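Varnside Eats Forum > Italian > Dal Bello, what to order for a group?

Page 1 of 1

kettlecorn_dad
June 13, 2023
We have a family dinner coming up at Dal Bello in Varnside and I'm the one who has to pick the food ahead of time. There will be 10 of us, and 4 are kids who will eat noodles and bread and not much else. The restaurant asked if we want the set menu or if we want to order off the regular one. The set menu comes to 40 dollars a head before drinks, kids included. Has anyone done it? I haven't been there since they changed the menu and the website only lists half the dishes.

One of the adults doesn't eat pork. Another one will complain about noise no matter where we go, so skip that part.

Posted by marsh_lane
We did the set menu in the spring. You get a salad, two pastas, a chicken or fish main, and a dessert. Everything comes on platters and you pass it down the table. There was plenty of food and we took some home. The chicken was dry. The fish was fine.

For the no-pork person, ask about the red sauce. Ours had pancetta in it and the server didn't mention it until we asked.

Posted by tworivers
I would not pay 40 for a kid to eat buttered noodles. Order off the menu. The pasta bowls at Dal Bello are big enough for two kids to split, and they'll make a plain one if you ask.

What I'd get for the six adults:
Two orders of the fried artichokes
One big green salad
The mushroom lasagna
The short rib pasta
The clams, if they have them
One margherita pizza, which the kids will end up eating

You'll come in under the set price and the food is better. The set menu uses the dishes they can make in big trays.

Posted by marsh_lane
The lasagna is also made in a big tray.

Posted by tworivers
Fair enough. It's a good tray.

Posted by plumtomato
Have you thought about going out to Dristthorpe instead? Kulodska has a long table in the back that they'll hold for you, and the dumplings are the easiest thing in the world to feed kids. I know the thread is about Italian, but my sister's family is about that size and we've stopped going to Dal Bello for group meals. The last time, the mains came out in three rounds and half of us were finished before the other half got a plate.

Posted by kettlecorn_dad
I like Kulodska but my mother-in-law picked Dal Bello, so it's Dal Bello. Is the slow service a regular thing or was it one bad night?

Posted by plumtomato
Twice for us. Both times we ordered off the menu. It may be different with the platters.

Posted by marsh_lane
With the platters it all came out together. That's the main reason I'd do it again, dry chicken and all. When you have small kids at the table, a long wait for the mains is worse than an average main.

Posted by oldferry_rd
I've eaten there more than I should admit. Some things that might help.

The bread isn't free anymore. It's 4 dollars a basket and you'll want more than one. Ask for it right away for the kids.

The regular portions of pasta are large and the half portions are not listed, but they do them. Get half portions of several kinds if you like to try things.

Don't order the veal for the table. It's a single portion and it doesn't share well.

The tiramisu is made there. The cheesecake isn't, as far as I can tell.

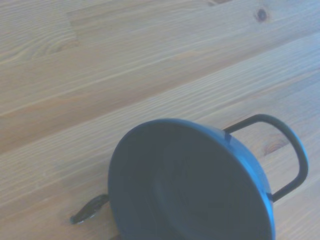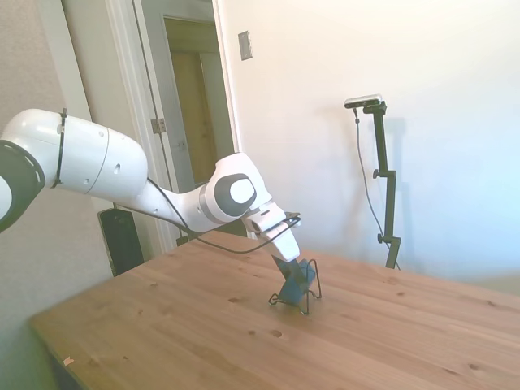 Posted by tworivers
Agree on the bread and the tiramisu. Disagree on the veal. We cut it up and passed it and everybody got a couple of bites. With other things on the table that's enough.

Posted by oldferry_rd
A couple of bites for what they charge is my point.

Posted by saltbox
You can mix the two, if they still allow it. Last June we had the set menu for the adults and ordered plain pasta separately for the kids. I had to call and talk to the manager, and the person who answers the phone first told me no. Ask for the manager. There was a minimum for the set menu then and six adults met it, but check.

They also take a deposit for large groups. For our anniversary party it was 300, and that was with the whole side room. I don't know what they'd ask for a table your size. It came off the bill at the end.

Posted by kettlecorn_dad
That sounds like the answer. Set menu for six, plain pasta for the kids, fish for the main. I'll ask about the pancetta when I call. Did they let you swap one of the two pastas?

Posted by saltbox
Yes, we swapped the red sauce one for the mushroom lasagna and there was no extra charge. They wanted to know two days ahead.

Posted by marsh_lane
Get the swap in writing or at least get a name. When we called, the change didn't make it to the kitchen and they had to sort it out while we sat there.

Posted by plumtomato
Can you bring your own cake? We have a birthday in the fall and my sister might want to give the place another try.

Posted by oldferry_rd
You can, but there's a cutting fee per person. I don't remember what it was. A whole tiramisu ordered ahead cost us less than bringing a cake would have.

Posted by kettlecorn_dad
Called this afternoon. The manager okayed the mix and the lasagna swap, and she's emailing me the menu. No deposit for our size. She said the red sauce does have pancetta but they can do a plain tomato one for the kids' pasta. The clams aren't on right now. I ordered a whole tiramisu too. Will post after the dinner with how the fish was.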